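Handout 7: Working rules for the two-arm bench

Course: Robot Handling and Data Practice, Inetholm
Instructor: Hrefna Bisgaard
Revised 29 April 2022

Read this before your first bench session and bring a copy with you. The rules apply to every group, including those who have already used the Gorkora bench in another course. Where this handout and the older bench sheet disagree, follow this one.

## 1. What counts as a rule here

We use three words and we use them strictly.

- **Must** means the session stops if it isn't done.
- **Should** means you do it unless you have written down why you didn't.
- **May** means it is up to you.

Published safety standards for robots use a similar split between requirements and recommendations. When you read one for the assignment, mark each "shall" and each "should" in different colors. Students often quote a recommendation as if it were a requirement, and the report loses points for it.

## 2. Before power

The person at the keyboard is the operator. The person at the stop button is the second. Both must be named in the log before the arms get power. A group of two has no spare person, so if one of you leaves the room, power goes off.

Check the following in order:

1. Mounting plates. Try to rock each base by hand. Any movement at all, stop and tell the instructor.
2. Connectors at the base. Look for anything half seated. Don't push a connector home with the power on.
3. Cables along the links. Move each arm slowly by hand through the full range you plan to use and watch the cable the whole way.
4. Gripper fingers. Open and close by hand if the model allows it. Look for thread or lint caught in the joints.
5. Stop button. Press it, confirm the arms won't enable, release it.

Step 3 takes the longest and is the one most often skipped. A cable needs enough slack to follow the arm to its farthest pose, but slack has to go somewhere. If it loops out to the side, that side is part of the work area and nothing else may be stored there. If it loops over the top, check that it can't drop between the fingers when the arm comes back in.

## 3. The work area

Only the items on the task sheet may be on the board. Phones, pens, screws and coffee stay on the side table. Tools used for a repair go back in the drawer before power is restored, and the operator says out loud that they are back.

The walls are there to give a plain background and to keep dropped items inside. They are not guarding. Do not treat them as a barrier between you and a moving arm, and do not lean over them while the arms are enabled.

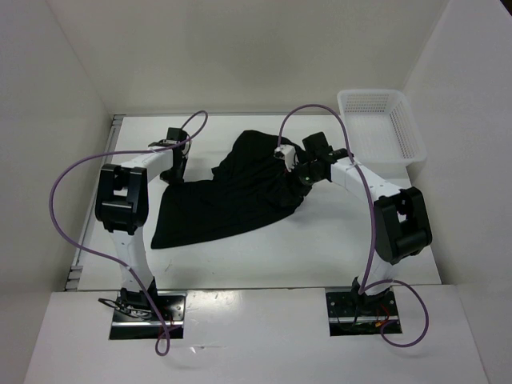 For cloth tasks, the start state matters as much as the motion. A shirt dropped from the hand lands differently each time, and that is fine if the task sheet says "random start." If it says "flat start," smooth the item by hand with power off, then step back before enabling. Write down which one you used. A run with no start state in the log can't be used in the class set.

Containers should stay where the task sheet puts them for the whole set. If one gets bumped, finish the run, stop, put it back, and note the run number.

## 4. Shared reach

Two arms on one board can reach each other. Most contact on our bench has happened near the middle, with one arm holding fabric and the other coming in for a second grip. The controller limits force, but it doesn't know where the other arm's cable is.

- The two grippers must not cross over each other unless the task sheet allows it.
- When one arm holds and the other moves, the holding arm should be told to hold, with its motion commands off.
- Speed must stay at 20 percent or lower until the group has been signed off.
- If the fabric goes tight between the grippers, open one. Do not try to pull through it.

The last point came out of the September session with the Agudelo group, when a sleeve seam went tight and a wrist joint faulted. The repair took the bench out for the rest of the unit.

## 5. Stopping

Anyone in the room may call a stop. The second presses the button on the word "stop" and asks questions afterward. The operator doesn't get to overrule it.

After a stop:

- Hands stay out until the second says the arms are disabled.
- Support the arm before releasing the brakes or torque. Some joints drop under their own weight.
- Free the cloth from the fingers by opening them, never by tugging.
- Log the time, who called it, and what was going on.

A stop doesn't count against your grade. A stop that isn't logged does.

## 6. The log

The log template is the Cleltberg form on the course page. Fill it in during the session. Each run needs a run number, the start state, both names, the result, and a note if anything was unusual. "Failed" is not a result. Write what failed: missed grip, slipped, timed out, wrong fold.

Keep failed runs. Last year's class set had 113 runs in it, and the failed ones got the most use in the second half of the course.

Don't edit an entry after the session. If you find a mistake, add a line under it with your initials.

## 7. For next time

Read sections 1 through 4 again and write a half page on one rule you think should be changed from "should" to "must," or the other way. Give the hazard, who is exposed to it, and what the change would cost in bench time. Hand it in on paper. Groups that haven't picked an operator and a second by then will be assigned them.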